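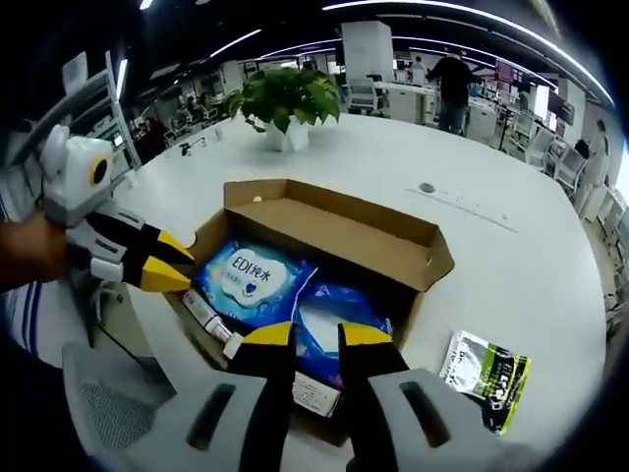

Home Projects Reports Archive Contact

Small Box Packing in a Shared Office — Project Report

Khải Phan
Packaging and Workspace Studies, Clultbridge College
Last updated: 5 October 2025

What I set out to do

Short version. People in shared offices pack little care boxes all the time, wipes and snacks and whatever, and they do it badly. Half the box is air or the flaps won't close. I wanted to see if the order you put things in makes a difference, or if it's just box size. The brief from the course asked for "one everyday task, observed and improved." Mine is packing a small carton of household bits at a desk.

Site was the Tonham office in Flenville, open plan, white desks, big white table near the plants. They let me use the table on slow afternoons. Thanks to them.

Materials

- Plain brown cardboard box, four flaps, no printing needed
- Wet wipes, blue packs. One kind says EDI纯水 on the label (pure water, more or less) and has a little heart on it
- A bottle, white with a red band
- Small foil packets
- Tape, marker, ruler

All of it cheap and easy to replace. I wanted soft things and hard things together becuase that's where packing goes wrong.

Method

Two orders tested. Order A — soft first, wipes flat on the bottom, bottle last. Order B — bottle first along one side, wipes pushed in next to it, foil packets in the gaps. Everybody packed standing up, box on the table, flaps open before they started. No time limit but I did run a clock. 37 packs in total over the term, 9 of them thrown out of the results (wrong items, phone calls, one box with a torn flap).

After each pack I closed the flaps and checked three things. Does it close flat. Does anything slide when you tilt it. Can you get the wipes out without emptying the whole box.

I should of written the tilt test down better at the start. First few were me just wobbling it by hand. After that I used a binder under one end, same binder every time.

What happened

Order A closed flat more often. Wipes make a good floor, they give a bit, the bottle presses in and stays put. But the bottle nearly always ended up diagonal. People tried it straight, didn't fit, turned it. Diagonal works ok but it eats the front of the box and then the packets have nowhere to go except on top.

Order B was slower and people complained. Bottle rolls while you're reaching for the next thing. Once it's in though, nothing moves, and the packets go down the sides nicely. Tilt test was better for B, closing was worse.

Getting the wipes out: A is bad if the wipes are right at the bottom, obviously. Several people fixed this themselves by standing one pack on its edge. Not in my instructions. Good idea, I kept it.

Other thing I didn't plan for — the back flap. If it stands up on its own it works like a little wall and people lean things against it. If it flops back they hold it with one hand and pack with the other, much slower. I now fold it backward and forward a few times first.

Table matters too. White top, nothing on it near the box, packing goes fine. Once there's stuff laid out on both sides people lose a packet and go looking for it. Found one behind the plant pot.

Version I ended up with

Order C, I guess. One wipes pack flat, one on edge at the side, bottle diagonal along the front, packets last in the corner that's left. Ran it with the Ninh group at the end of term and they liked it, but that was only 2 boxes so not counting it as a result.

Limits

One box size. One set of items. Most of the packers were people I know. Didn't weigh anything. My timing sheet has gaps and I left the times out of the final comparison for that reason.

Next

Try a shallower box. Try it with two bottles. Write the instructions as pictures, the text version got skipped by nearly everyone. Raw sheets are in the project folder, ask if you want them, handwriting is rough.

Share Print 3 comments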